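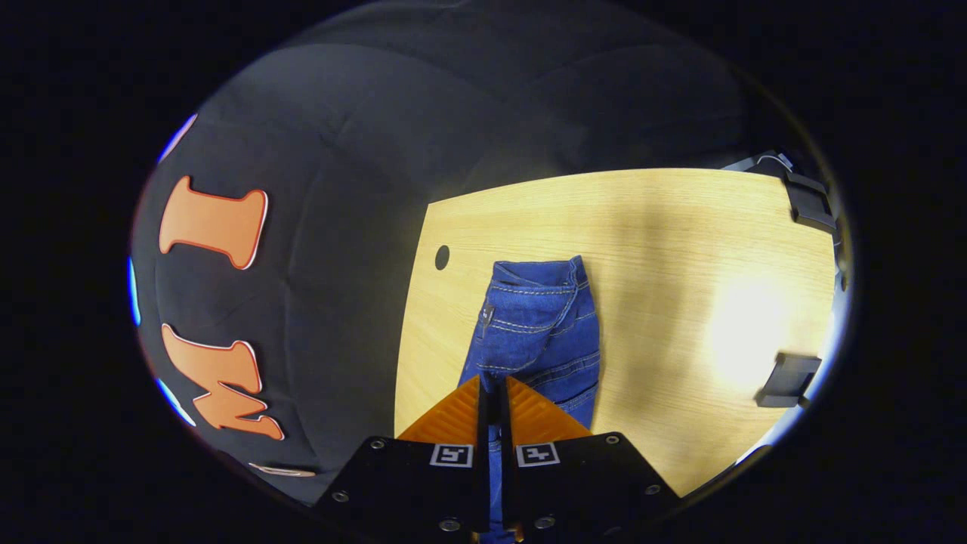

Jeans, folded into a strip, on the table.

Print this post
E-mail this to a friend

So January is drawer month in our house, and I've finally come round to the narrow fold! Angus swears by rolling (he would), but my rolled jeans always spring open the minute I shut the drawer. Legs together, in half lengthways, then fold up from the hems until you've got a tidy little strip. I do mine on the table, much kinder on my back than the bed. Jumpers next, and I'm dreading those – 17 of them, and most are Catinca's old ones.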